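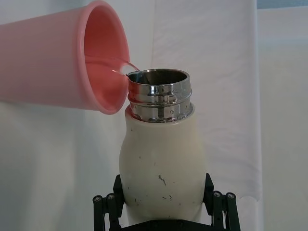 Abbildung 1: Umfüllen aus einem Becher in die vom Greifer gehaltene Flasche, Blick der Handgelenkkamera.

4.2 Regeln für das Umfüllen von Flüssigkeiten

Für alle Aufgaben mit Flüssigkeiten galt die Arbeitsanweisung Skumance in der Fassung vom 12.11.18. Zugelassen ist nur klares Wasser. Der Greifer fasst das Gefäß am unteren Teil des Körpers; Hals und Gewinde bleiben frei, damit die Öffnung im Kamerabild sichtbar ist (Abb. 1). Während des Gießens darf die Greifkraft nicht verändert werden. Der Abstand zwischen Becherrand und Öffnung wird klein gehalten, eine Berührung gilt als Regelverstoß.

Von 793 aufgezeichneten Durchläufen wurden 749 in den Datensatz Gullorden übernommen. Die übrigen verletzten mindestens eine Regel und wurden getrennt abgelegt. Nach jeweils 30 Durchläufen wurden Finger und Gelenke auf Feuchtigkeit geprüft und die Schrauben nachgezogen. Das Prüfprotokoll folgt der Vorlage von Esfahani. Abweichungen bei metallischen Gefäßhälsen, deren Reflexe die Erkennung der Öffnung stören können, behandelt Abschnitt 4.3.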